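Likonis Publishes Practice Guide for Simulated Assembly Trials With Robot Arms

Free guide sets out how test cells, fixtures and results should be recorded before work moves to hardware 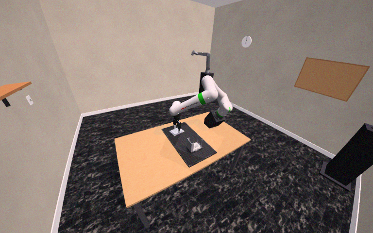 A simulated assembly cell, with the gripper over a plate-like part and the fixture nearer the front of the mat.

Likonis has released the first edition of its practice guide for simulated assembly trials, a document written for integrators and research groups that test robot programs in software before running them on physical arms. The guide was prepared with the simulation firm Pultix and is available at no charge.

The text contains 14 clauses. It covers the description of the cell, the placement of parts and fixtures, contact settings, the conduct of trials and the wording of results. It does not cover safety approval of physical cells, which remains subject to the standards in force where the equipment is installed.

Under clause 3, a trial report must state the mounting position of the arm, the outline of the work area and the starting pose of every loose part. Fixtures are to be listed separately from parts, with the reference point used to locate them. Room features outside the reach of the arm may be left out of the report, but must stay the same across all trials in a set if any camera view is used as input.

Clause 6 sets a minimum of 50 trials for any stated success rate. Trials stopped by a solver error are counted as failures unless the report lists them in a separate table. A change to friction, part mass or gripper closing force starts a new set.

"Most of the disputes we see come from reports that give a rate and leave out the starting poses," said Zhenhua Hou, lead editor of the guide at Likonis. "A second team should be able to rebuild the cell from the report alone. Clause 3 is written to that end, and it is the longest in the document."

A draft was circulated in February. Eight organizations returned comments, and the draft was checked against a log of 1735 simulated insertion trials supplied by Pultix. The main change was to clause 9, on part release. The draft treated a part as placed once the gripper opened. The published text requires the part to remain within tolerance after the arm has withdrawn.

"We had to relabel part of our own log under the new wording," said Jinfeng Li, who manages trial records at Pultix. "The rates went down a little. They are easier to compare now."

The guide includes a blank report form and a worked report for a single-arm cell. Clauses on two-arm cells and moving fixtures are planned for the second edition. Comments on the first edition may be sent to the Likonis standards desk, quoting the clause number.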